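Fórum Massa & Forno » Pães e fermentação » Levain não cresce depois da geladeira
Página 1 de 1

OlgaCollado
11 de maio de 2019
Boa noite, turma. Preciso de ajuda antes que eu jogue o pote pela janela, e moro no térreo, o que tira metade da graça.
Meu levain tem quase um ano. Branco, alimentado um para um para um, farinha Pastor, água do filtro. Sempre dobrou em quatro horas. Em abril viajei e deixei o bicho na geladeira por três semanas. Voltei, tirei, alimentei, esperei. Nada. Alimentei de novo. Umas bolhinhas tímidas, daquelas que a gente olha e pensa que são de pena. Hoje foi a sexta alimentação e ele cresceu um dedo. O cheiro é de removedor de esmalte.
Já li em três lugares que é para jogar fora e em outros três que é para ter paciência. Minha avó diria para comprar fermento de padaria e parar de frescura. O que vocês fariam?

padeiro_de_domingo
Removedor de esmalte é fome. Ele está comendo tudo muito depressa e ficando sem nada. Muda a proporção: um de levain, três de farinha, três de água. Dois dias assim e depois conta.

Grigore Pană
Discordo do colega acima, com o respeito de sempre, que é pouco. Se a colônia está fraca, diluir mais só atrasa. Um para um para um, 30 gramas de cada, a cada doze horas, num lugar morno. Fiz isso com um levain que passou o inverno esquecido atrás de um vidro de picles e ele faz pão até hoje.

padeiro_de_domingo
Grigore, você diz isso em todo tópico. Se alguém perguntar de bolo de cenoura você vai responder um para um para um.

Grigore Pană
Bolo de cenoura não precisa de levain. Mas já que tocou no assunto, a cobertura sim é um para um para um.

Maite_Bermudez
Olga, que temperatura faz na sua cozinha? A minha caiu bastante desde o fim de abril e tudo aqui ficou mais lento, inclusive eu. Antes de mexer na proporção eu olharia isso. Se puder, põe o pote dentro do forno desligado, só com a luzinha acesa, porta encostada. Cuidado para ninguém ligar o forno. Falo por experiência e ainda raspo plástico da grade.

OlgaCollado
Maite, não tenho termômetro, mas estou de meia e casaco dentro de casa. Vou tentar o forno com a luz. Colei um bilhete no botão.

abhishek.agarwal
Aproveitando o tópico: farinha integral ajuda muito. Troca um terço da branca por centeio ou integral durante alguns dias. Tem mais coisa viva na casca do grão. Eu uso a Nimau de centeio, que é cara, mas para isso vai uma colher por vez e o pacote dura uma eternidade.

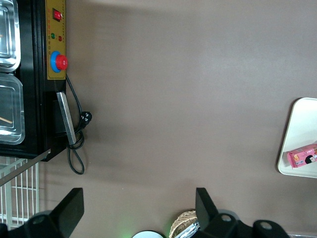

Botão vermelho grande: o único comando que eu soube identificar sem manual.

Voltando ao que interessa: centeio, Olga. Se em quatro dias não dobrar, aí sim pode começar a se preocupar.

Yoli_Ortuño
Eu já teria jogado fora. Sei que isso aqui é quase religião, mas são só farinha e água. Um levain novo fica pronto em 10 dias e você não passa esse tempo todo de plantão na cozinha com um pote. Quando o meu começou a cheirar a solvente eu agradeci pelos serviços prestados e recomecei. O novo é melhor que o velho e não ganhou nome, para ninguém se apegar.

Grigore Pană
Yolanda, você é uma pessoa sem coração.

Yoli_Ortuño
Sou uma pessoa com pão na mesa.

Maite_Bermudez
Não é questão de sentimento, Yoli. Cheiro de acetona não quer dizer que morreu. Jogar fora é para quando aparece mofo, ou mancha rosa ou alaranjada. Aí não tem conversa: vai para o lixo e o pote vai para a água fervente. Olga, viu alguma cor estranha?

OlgaCollado
Nenhuma. Tinha um líquido escuro por cima quando tirei da geladeira. Misturei de volta. Fiz besteira?

padeiro_de_domingo
Não fez. Esse líquido é normal, pode misturar ou descartar. Eu descarto porque fica menos azedo. Tem gente que mistura e jura que dá mais sabor. Tem gente que jura muita coisa.
E quanto você está guardando de uma alimentação para a outra? Se está alimentando o pote inteiro sem descartar, daqui a pouco precisa de um balde.

OlgaCollado
Então. Sobre isso. Eu vinha descartando só um pouquinho, por dó. E completava com farinha no olho.

padeiro_de_domingo
Achamos o culpado.

Grigore Pană
Pela primeira vez na história deste fórum, concordo com o padeiro. "No olho" não é um para um para um.

abhishek.agarwal
No olho funciona quando o levain está forte. Agora não está. Olga, pesa tudo. Se não tem balança, essa Stodeo pequena resolve, a minha marca de um em um grama e só me deixou na mão quando a pilha acabou no meio de um panetone. Guarda uma colher de sopa do levain velho, joga o resto numa massa de panqueca e recomeça a alimentar a partir dessa colher.
O esquema que eu usaria:
Manhã: 10 g de levain, 10 g de centeio, 20 g de branca, 30 g de água morna.
Noite: igual.
Elástico em volta do pote na altura da massa, para você não se enganar com otimismo.

Yoli_Ortuño
Isso que você descreveu é fazer um levain novo com uma colher do velho dentro. Eu disse a mesma coisa e fui chamada de sem coração.

abhishek.agarwal
A colher é justamente a parte do coração.

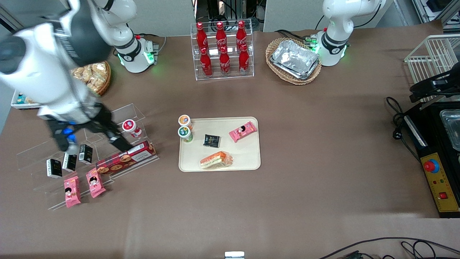

Quanto à água, que ninguém perguntou ainda: se for direto da torneira e tiver muito cloro, deixa uma jarra descansando de um dia para o outro. Com filtro de carvão não precisa. E morna quer dizer morna, de pôr o dedo e não sentir grande coisa. Já vi gente matar levain saudável com água de chá.

Maite_Bermudez
Só um reparo no esquema do Abhishek: dentro do forno com a luz acesa pode passar do ponto antes das doze horas, dependendo da lâmpada. Dá uma olhada no meio do dia. Se já subiu e baixou, está na hora de comer de novo, mesmo que o relógio diga outra coisa. No meu forno antigo a luz esquentava tanto que dava para assar suspiro, no novo mal dá para enxergar o frango.

Grigore Pană
E o frasco? Vidro reto ajuda a ver. O meu é um Birkine desses de compota, com a tampa só apoiada. Não fecha de rosca. Um primo meu fechou e o armário dele tem até hoje uma textura interessante.

OlgaCollado
Anotado tudo. Comprei centeio, pesei direitinho (peguei emprestada a balança da vizinha, que agora quer pão em troca), guardei a colher e fiz panqueca com o resto. As panquecas ficaram azedas e maravilhosas. Meu filho comeu quatro e perguntou se era de limão.

padeiro_de_domingo
Receita da panqueca, por favor. Pelo menos alguma coisa sai deste tópico.

OlgaCollado
Sem muita ciência:
Um copo de descarte de levain
Um ovo
Meio copo de leite
Uma colher de açúcar
Uma pitada de sal
Meia colher de chá de bicarbonato, por último
Mexe, vê a massa espumar, frigideira untada em fogo médio. Vira quando as bolhas da superfície estourarem. Se ficar grossa demais, um gole de leite.

Yoli_Ortuño
Repare que essa é a parte boa: para fazer isso você precisa descartar. Dó não enche barriga.

Grigore Pană
Eu poria manteiga derretida na massa. Uma colher. Vou poupar vocês da proporção.

OlgaCollado
Atualização! Terceiro dia de esquema novo. Quarta alimentação ainda preguiçosa, quinta passou do elástico com folga, e hoje dobrou em seis horas. O cheiro de esmalte sumiu, agora é de iogurte com maçã. Gritei tanto que a vizinha veio ver, e veio com o prato na mão.

Maite_Bermudez
Que beleza! Espera ele dobrar mais umas duas ou três vezes seguidas antes de pôr no pão. A pressa nessa hora rende tijolo, tenho fotos que não mostro.

padeiro_de_domingo
Parabéns, Olga. Que conste nos autos que eu falei em um para três para três e o esquema vencedor foi exatamente um para três para três. Soma aí: 10 de levain, 30 de farinha, 30 de água.

Grigore Pană
Farinha e água em partes iguais. Tem dois uns ali, padeiro. Considero vitória parcial. Além do mais, o que resolveu foi o lugar morno, que eu disse logo na primeira resposta.

abhishek.agarwal
Foi o centeio.

Yoli_Ortuño
Foi jogar fora.

OlgaCollado
Uma última dúvida, já que estão todos aqui e animados: em julho viajo de novo, duas semanas. Geladeira outra vez ou tem jeito melhor?

Maite_Bermudez
Geladeira serve. Alimenta com menos água, para ficar uma pasta firme, deixa uma hora fora e guarda. Duas semanas ele aguenta bem. Por segurança, espalha um pouco bem fino em papel manteiga, deixa secar até quebrar e guarda num vidro. Para reviver é só hidratar e alimentar.

Yoli_Ortuño
Ou deixa com a vizinha, que já está no negócio.

OlgaCollado
A vizinha aceitou, mas quer dois pães por semana de viagem. Vou secar um pouco no papel manteiga.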